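The Price of a Folded Shirt
Before you budget for a laundry robot, ask what else is on the bed

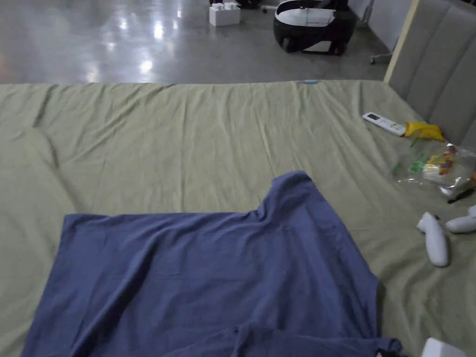

A T-shirt waits on the bed, with controllers, a remote and a plastic bag lying near the headboard.

The quote Halina Górecki got from Wiegand ran to 37 pages. She manages purchasing for a small group of extended-stay hotels based in Amville, and she had asked one question: what would it cost to have a machine fold guest laundry in the room?

The answer took up a line and a half. The rest was options.

I have read a lot of these quotes over the past two years, and they follow a pattern. The robot has a price. Then comes the service plan, the spare grippers, the floor survey, and something called "site adaptation," billed by the hour. Wiegand wanted 46 hours of it per property. Górecki asked what would happen if the hotel changed its sheets to a different color. She was told that would be a new adaptation.

A T-shirt is a mean little test. On a wrinkled sage-green sheet, a slate-blue one doesn't lie like the shirt in a brochure. One side rises in a peak, maybe a shoulder or a sleeve, and the bottom bunches up. A person would give it a shake and be done. A machine has to decide where the corners are, and it has to do it with somebody's air-conditioner remote lying on the same bed.

Anitha Warrier, who spent six years costing equipment for a commercial laundry in Stutgate, thinks buyers look at the wrong number. "They divide the purchase price by shirts and get something lovely," she told me. "Put in the person who clears the bed first. Put in the one who stands by. Now divide again."

She did that for one trial and came up with 400 shirts a month before the machine beat paying a part-timer, assuming no breakdowns. The property was sending 90 percent of its laundry out anyway.

Vendors have a reply to this. Munther Najjar, who sells the Nondo system, says early buyers are paying for position and that prices will come down. Maybe they will. I heard the same thing about hallway delivery carts, and I know of two hotels where those now sit in a closet with their chargers.

Górecki did not sign. She set aside $3,636 for a paid trial in March, one room, with the sheets, clutter and shirts left as guests leave them. Wiegand has asked whether the bed could be cleared first. She said no, and is waiting to hear back.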